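小件收纳与台面整理 第四讲讲义
主题:格子盒怎么用,白底板怎么铺
Drudasstead 手工课程,Selen 教室
更新于2025年12月17日

上次下课的时候有人追着我问,为什么讲了三讲还没讲到格子盒,明明报名的时候最想学的就是这个。好吧,今天全讲格子盒!前三讲的抽屉、挂板、玻璃罐先放一放,讲义后面留了一点地方给它们,因为Róisín交上来的作业里有个问题我很想回应。

先说一下我自己的底细。我开始认真分小零件,是那年四月搬家的时候。当时我有一个饼干铁罐,里面扣子、螺丝、珠子、图钉、坏耳环的耳钩全混在一起,搬家前一晚我想,干脆倒出来理一理吧,半小时的事。结果理到凌晨,一共533件,我还登记在一个本子上(那个本子现在还在,下课可以来翻,字很丑)。那一晚犯的错,差不多就是今天这一讲的目录。

一、先管台面,再管盒子

大家一买到格子盒就想马上往里装,我特别理解,新盒子嘛。可是先看看你的桌子。木纹桌面上找一颗棕色小扣子,找过的人都知道有多烦。深色桌面上找黑螺丝也一样。所以我上课一定先铺一块白底板,板子要大,大到手肘放上去还在板子上。

白底板可以是白色的硬板,也可以是一张厚白卡纸,家里做饭用的白色大托盘我也见过有人拿来用,效果挺好。我只有几个要求:

面要哑光。亮面的板子一开灯就反光,你低头看到的是一片白花花的灯影,小东西掉在光斑里等于没有。

不要有花纹,浅浅的格线也尽量别要。Diarmuid用过一块带刻度的切割垫,他觉得格线可以顺便量尺寸,我试了一节课,眼睛一直被线拉着走,小件压在线上特别容易漏看。要量尺寸就另外拿把尺子。

板子别悬在桌边外面。手腕一压,板子翘起来,后面的事你们自己想象吧。

还有光。顶灯打下来,手会在板子上投影子,影子的位置跟你坐的方向有关系。右手拿东西的人,灯放在左前方会舒服很多;左撇子反过来。影子淡一点没关系,怕的是那种又黑又硬的影子,深色小件掉进去就看不见了。我在家会把台灯转向墙,让光从墙上弹回来,亮度是差一些,但是很柔,理一晚上眼睛也不酸。

二、盒子放哪里

格子盒放中间,离自己近一点,手腕能搭在板子上干活。盖子一定要完全翻开、放平,朝向桌子的另一边。我知道有些盒子的盖子能自己立住,看起来还省地方,但是立着的盖子会挡光,而且袖子一碰就往下扣。我当年就是这样,刚分好的一排珠子被盖子一拍,全跳格了,那个声音我到现在都记得……

盖子是半透明烟灰色的,还要注意一件事:翻平以后它会反光。反光落在盖子上没什么要紧,落进格子里就讨厌了,把整个盒子转一个小角度,光斑就跑开了。

搭扣朝自己。这样收工的时候盖子从对面翻过来,手指正好在扣子的位置。搭扣朝外的话,你得探着身子去扣,胸口会压到板子。
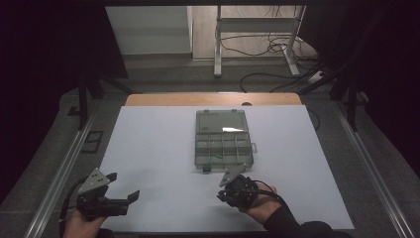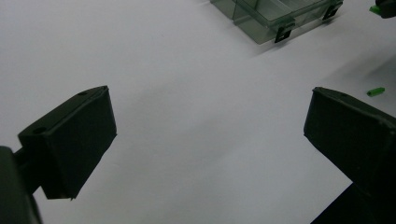

前一张:灰色半透明格子盒,盖子向里翻平,靠近自己这边的一格里有一件绿色小东西。后一张:哑光白色表面的近处,带一点柔和的浅影。

三、第一件放进去的东西

好,盒子打开了,格子空空的,从哪里开始?

我的办法是挑一件颜色最显眼的,先放进靠近自己的某一格,当作"定位件"。绿色、红色、橙色都行,反正一抬眼就能看见。有了它,你脑子里就有了方向:定位件左边放什么,右边放什么,隔一排放什么。没有定位件的盒子,转个身回来很容易把左右弄反,特别是格子大小都差不多的那种盒子。

Siobhán问过我,定位件能不能直接用贴纸代替。可以呀!贴在盒子外壁也行。不过贴纸容易卷边,放实物的好处是它本来就是那一格的样品,不用再写字。我两种都用,看心情。

接下来怎么分呢,我按这个顺序来:

先分"用得多的"和"用得少的"。用得多的放近处那几排,用得少的放远处。很多书上教先按材质分,我试过,分得很漂亮,但是用起来手要一直伸来伸去,两个星期以后我就不想用了。

再按用途分,比如缝衣服的、修东西的、串珠子的。

最后才是颜色和大小。到了这一步其实已经很轻松了,同一用途的东西剩不了太多花样,坐下来听着歌慢慢弄就好。

有几样东西我建议不要放进格子盒:带粉末的(会从隔板下面漏过去),有磁性的(把隔壁邻居全吸过来),还有会缠在一起的细链子。细链子一条一条挂起来,或者卷在小卡片上,参考第二讲。

四、隔板的事

格子盒的隔板分两种,一种是固定的,一种能拔出来重新插。能拔的听起来更灵活,我早年买的全是能拔的。问题出在哪里呢?薄隔板和盒底之间有条缝,平常看不见,盒子一斜,细小的东西就从缝里钻过去了。拿Duser那种大盒子装米珠的同学应该深有体会,我上学期看到有人两格白珠子混进了一格透明珠子,真的替她心疼。

所以细小的东西用固定隔板的盒子,粗一点的、形状怪的用能拔的。怎么判断缝大不大?剪一条薄纸片,沿着隔板底边划过去,纸片能穿到隔壁,那米珠大概也守不住。

买之前还可以看格子的角。直角的格子最后几颗很难抠出来,指甲会很痛苦;底部带弧度的,手指一推东西就滑上来了。如果手上已经是直角的盒子,也不用换,在课上我们会练一个动作:用一小张对折的卡纸当铲子,从一个角斜着推到另一个角。

五、取和放的练习

课上练习用的盒子已经发给每组了,白底板也是。做法如下,回家也可以照着练。

把零件倒在白底板靠近自己的一侧,摊成薄薄一层。倒的时候手放低,倒得高会蹦。

拿起一件,在板子上方停一下,看清楚是什么,再移到格子上面。很多人这一步太急,手到了格子上空才开始想"这个算哪一类",犹豫的时候手一抖,掉错格子。

放的时候放到格子底,不要从上面丢。丢下去会弹,尤其是金属件。

不认识的东西,统一放在白底板的左上角,最后一起处理。千万不要中途停下来查,一查就是半小时,我太了解我自己了。

每隔一会儿把板子表面扫一眼,从远处那边往自己这边看,横着一行一行地看。白底板的好处这时候就出来了,一粒灰色的小碎屑都能看到。

这个练习连着做40分钟,中间可以站起来走走。Jarlath做到一半的时候开始跟同组的人比速度,哈哈,我不反对,但是比速度的组请多检查一遍格子。我更愿意看你们慢慢来,动作顺了以后自然会快。

关于袖子,多说两句。宽袖口请卷起来,或者用一根橡皮筋束住。长袖子扫过盒子边的时候你自己感觉不到,回头一看,一排东西已经换了位置。戴手链手镯的同学也先摘下来,放口袋里,别放在白底板上,我真的有一次把学生的耳环分进了"五金"那一格。

桌上有线的话(台灯线、充电线),让它从板子外侧走,别横在盒子和手之间。

六、收工

合盖之前,蹲下来,眼睛和盒口齐平看一遍。有没有哪一格堆得高出隔板?高出来的一定要拨平或者分走,硬盖上去的话,隔板会被顶弯,以后就关不严了。

盖子从对面慢慢翻过来,两只手一起压,听到搭扣响再松手。然后平着端走,平着放!立着放的格子盒我不反对,但是要先轻轻摇一下试试,如果听到东西窜格的声音,就老老实实平放。

白底板用微湿的布擦,晾干再收。别卷别折,靠墙竖着放,有压痕以后小珠子会自己滚到痕里去,下次找起来又是一番折腾。

七、标签

标签写用途,写得像你平常说话那样就行。"缝被套用的扣子"比"扣子B类"好懂一百倍。我用的是Conneely那种窄标签带,学校柜子里有,各位随便拿。贴在盒子侧面靠近自己的那一边,顶上也贴一张小的,叠放的时候看侧面,摊开的时候看顶上。

每格单独贴标签要不要?我自己不贴。格子小,字写得更小,最后还是要靠看东西来认。可以画一张格子图夹在盖子里,用铅笔画,换了内容就擦掉重写。

八、回应作业里的问题

Róisín在作业里写,她把所有小件都搬进了格子盒,可是反而觉得找东西更慢了,问是不是分得还不够细。我看了她画的格子图,我的感觉刚好反过来,是太细了。她把同一种扣子按深浅分了五格,可是缝衣服的时候根本不会在意那点深浅,每次都要五格全看一遍。我的建议是合并回两格,空出来的格子就空着。空格子很重要的,以后一定会冒出新的东西来,没有空格就会出现"先随便放一下",然后那一格就变成新的饼干铁罐了。

Bernadette问玻璃罐和格子盒怎么选。看数量和拿法。同一种东西有一大把,每次抓一小撮,用罐子;种类多,每种一点点,每次挑一两件,用格子盒。两样都沾边的,比如图钉,我放罐子里,安全一点。

还有一位同学没写名字,问盒子旧了发黄怎么办。不影响用就继续用吧,我最顺手的那个盒子早就不透明了,里面有什么全靠背。

九、回家作业

选家里一处最乱的小件(抽屉一角就够了,别贪多),铺白底,分进一个盒子里。画一张格子图,标出你的定位件放在哪一格,写两三句话说明为什么这样排。

再记一件你这次没认出来的东西,带来课上给大家看。上一期有人带来一个小塑料件,传了一圈都没猜出来,最后发现是窗帘轨道上的堵头,大家笑了好久。

下一讲讲线材和绳子,请每人带一团自己理不开的线,越乱越好,但是别带还插着电器的那种。用过的白底板下课放回门边的架子,格子盒先留在各组桌上,我来收。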